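New belt, old cups: an update from the Drosthorpe workroom

Posted Tue 18 April by Manon Grewal

If you came by in January, you'll remember the sorting bench at Drosthorpe was two folding tables pushed together and a lot of passing things by hand. Well, we have a conveyor now! It's long and green, it went in last week, and I have spent far more time standing next to it than my job really calls for.

Geert Baert found it secondhand through Nirach, who were clearing out a unit over in Cistton. It cost us 900, delivery included, and Geert did all the fitting himself over a weekend. He'd like it known that the aluminum rail along the front is straight. He checked it with a level, then he made me check it too.
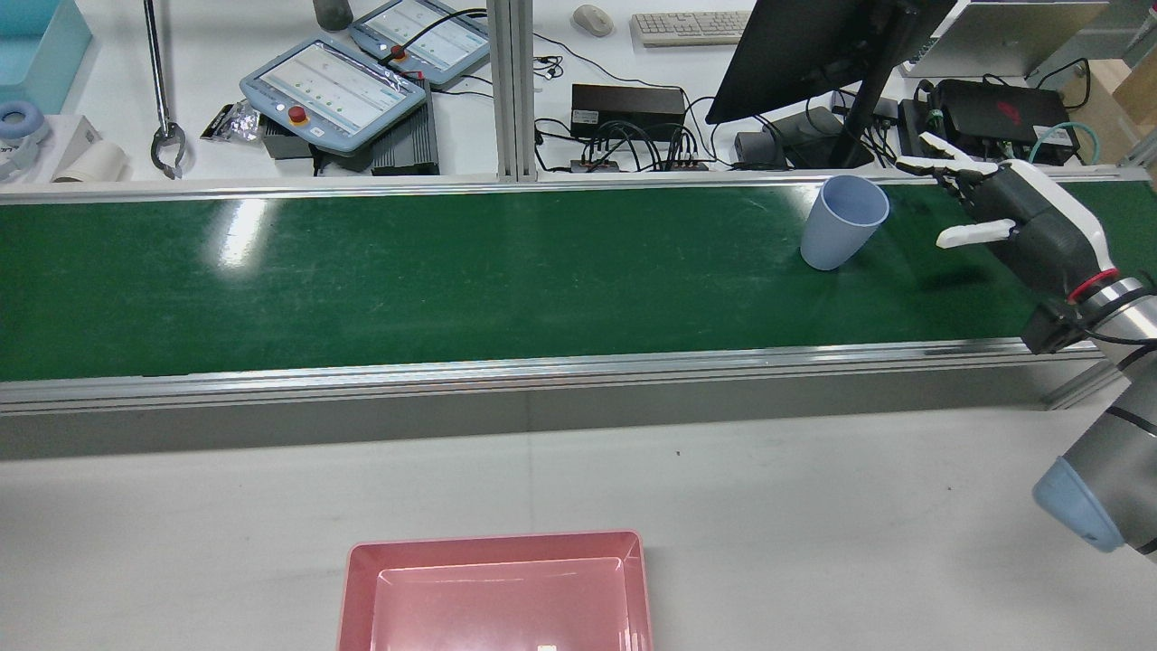 The cups are the first thing we're trying on it. They're for the Kashindye picnic sets, and the plan is simple enough - cup on the belt, cup into the tray, tray off to packing. We picked the cups to start with since they're light and don't mind being knocked over (the bowls are another story, and Reet Rimkutė has asked that we leave her bowls alone until the summer). The order is for 417 sets, so we'll have had plenty of practice by then.

A few people have asked about the pink trays. Yes, we're keeping them! Liesbeth Hermans wanted gray to go with everything else, but I can spot a pink tray on a white table from the far door, and that wins as far as I'm concerned. Please leave the labels in them, even if they look scruffy. 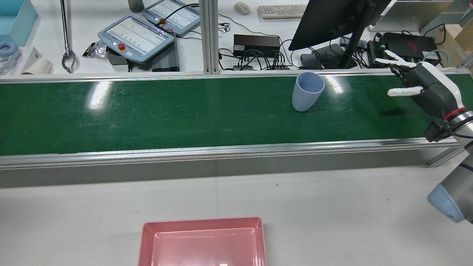

As for the bench at the back, I know, I know. Amparo Villalobos has promised us a proper shelf for the storage bin and the tape, and the grabber is supposed to get a hook on the wall. Until that happens, please put things back where you found them, and take your snack wrappers with you when you go.

We're opening the room to anyone who wants a look on the 30th, from after lunch until we lock up. Come in by the side entrance, as the front one is still sticking. Geert will be showing people the belt, so maybe leave yourself a bit of extra time - he has a lot to say about the rail.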